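Automation at the Flovberg packing rooms

The Flovberg packing rooms are a snack sorting and gift-tin packing business in the town of Son. They are mostly mentioned in connection with Flamus, a programme begun in March 2021 to move the filling of mixed tins from hand work to gripper work. Accounts of its results differ, and the claims made by its supplier, Trosov, have not been checked by anyone outside the two firms.

Background

Mixed tins were long thought a poor fit for machines. A single order may call for stiff packets, slippery clear packs and half-empty bags of puffed food, all of different sizes. Before Flamus, a packer picked each item from the table by eye and placed it in the tin, turning it where needed so that the lid would close. The rooms employed 478 people at their busiest, many of them for the winter season only.

Method

Flamus relies on two-jawed grippers with ribbed finger pads. Staff first use the tools by hand, picking up ordinary goods and setting them down, and the recorded movements are later used to train the machines. Trosov calls this stage "teaching".

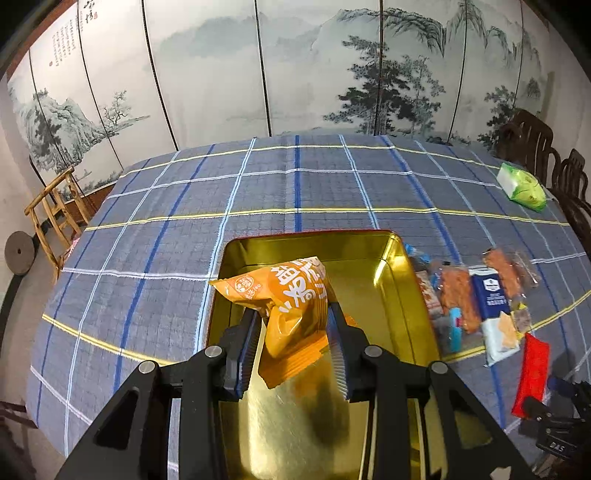 The word has been disputed. Packers who took part in the early sessions were paid at their usual rate, with no extra sum for the recordings, and several said later that they had not understood how long these would be kept. The firm's position is that the terms were set out in a notice. The notice ran to six pages, and opinions vary on how many people read it.

Effects on staff

Trosov's brochure states that the system "frees workers for better tasks". What those tasks are is less clear. A staff survey dated July 13, 2023 found that most packers moved under Flamus now spent their shifts clearing jams, straightening packets and watching over stations - work they rated as duller than packing, though easier on the back. Complaints of sore wrists fell in the machine rooms. They rose among people using the hand-held tools, a point missing from the firm's yearly report.

Pay did not change in the first two years. Seasonal hiring did, and by a good deal.

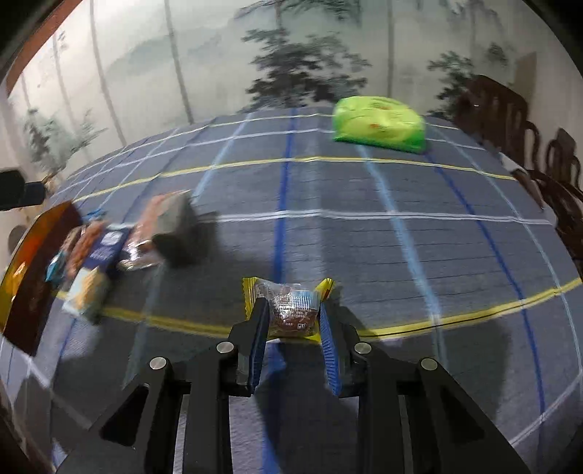

Small packets remain a weak spot. Crinkled wrappers shift under pressure, and shiny film can confuse the cameras that guide the machines. In one trial of 1145 picks, about 8 per cent had to be put right by a person. Trosov described the result as strong. The packers' own group replied that a new starter with that record would have been let go within the month.

Assessment

Supporters point to steadier output and fewer strained backs. Critics answer that the trial goods were chosen by the supplier, and that the hours spent on recording were never counted as a cost. Both firms have declined to release the full figures. Hand packing continues at Flovberg for special orders and for any tin with more than one layer.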